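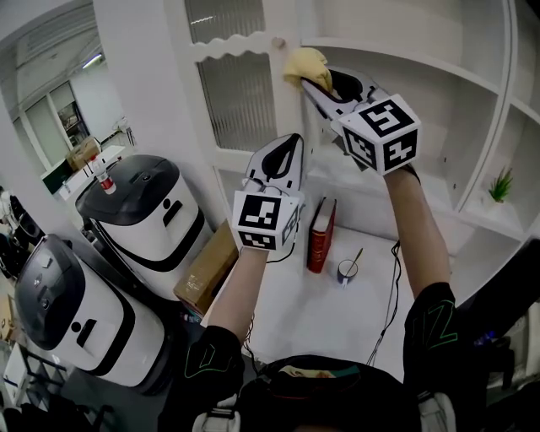 Household Care Department, Heretti Supply

Flindosa Surface Concentrate, 500 ml
Item 495

We use cookies to remember your basket and to see which pages get read. Accept | Manage settings

We held off stocking Flindosa for a long time. The maker's leaflet promised a "renewed" finish on painted and laminated furniture, and we've read that word on a lot of bottles. A cleaner takes dirt off. If the finish under the dirt is worn through, you'll now have a very clean view of the wear.

With that said, we've used it in our own stockroom and it does the plain part of the job well enough to sell. It cuts kitchen grease and hand marks on light-colored doors, the sort of gray smudge that builds up next to a handle. It leaves less film than the Plultano spray we used to carry, at least at the weaker mix. At the stronger mix it streaks, whatever the label says, and you'll need to go over it again with plain water.

What it is

A clear liquid concentrate with a faint citrus smell. You dilute it before use. The label gives two mixes, one for everyday wiping and one for "heavy soil," and in our opinion most homes will never need the second. The bottle has a measuring cap, which dribbles.

What the maker claims, and what we'd say

"Safe on all surfaces." No. We wouldn't put it on waxed wood, bare stone, or anything with a hand-rubbed oil finish. On painted metal, melamine and sealed worktops we've had no trouble.

"One bottle lasts a year." This depends so much on the size of your home and how heavy your hand is that the line is close to meaningless. Ours was gone well before December.

"Streak-free." At the weak mix, with a cloth that has been wrung out properly, yes. Otherwise see above.

"Kills odors." It smells of citrus for an hour or so. Then the trash can smells like a trash can.

How to use it

Mix in a bucket or spray bottle with cool water. Hot water makes it foam. Dip the cloth, wring it hard and wipe the flat areas first, then the edges and frames. Rinse the cloth often. Dry with a second cloth if the surface is glossy.

Try a hidden spot before you do a whole cabinet. Leave that spot until the next day before deciding, as some paints look fine at first and then go dull.

Cloths aren't included. The maker sells its own in a packet at a price we think is silly, and we don't stock them. Any soft cotton or microfiber cloth will do. Skip fabric softener when you wash it. 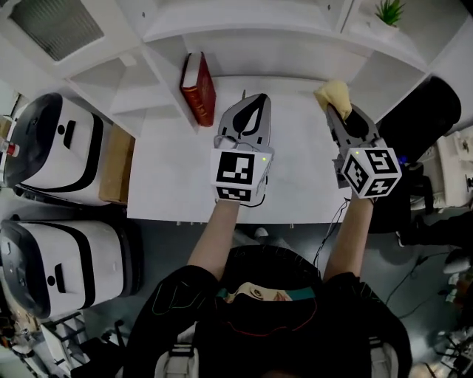 Returns and stock

Unopened bottles can come back within 80 days. Opened ones can't, unless the cap is faulty, and by faulty we mean leaking in the box. The dribble is how they're made. Haiyan Xiong, our buyer, has asked the maker for a better cap twice and been told it's under review.

Sold singly or in cases of 4. There's no discount on the case, so order one first and see if you like it.

Page last checked September 2024

Reader comments (3)

marlowe_k: Bought this for the cupboards in a rental. Took off the greasy handprints fine. Did nothing for the yellowing, which the leaflet sort of hinted it would.

Tess in 2B: I do the weak mix and skip the rinse. No streaks so far. Cap is awful, agreed.

oldpaintbrush: Can it go on chalk paint? I tried a corner and got a pale patch, so I'm guessing no.

Related items

Xiong Cotton Wiping Cloths, plain hem
Plultano Glass Spray (last of stock)
Heretti Wringing Bucket, small
Flindosa Floor Concentrate
Spare spray bottles, unmarked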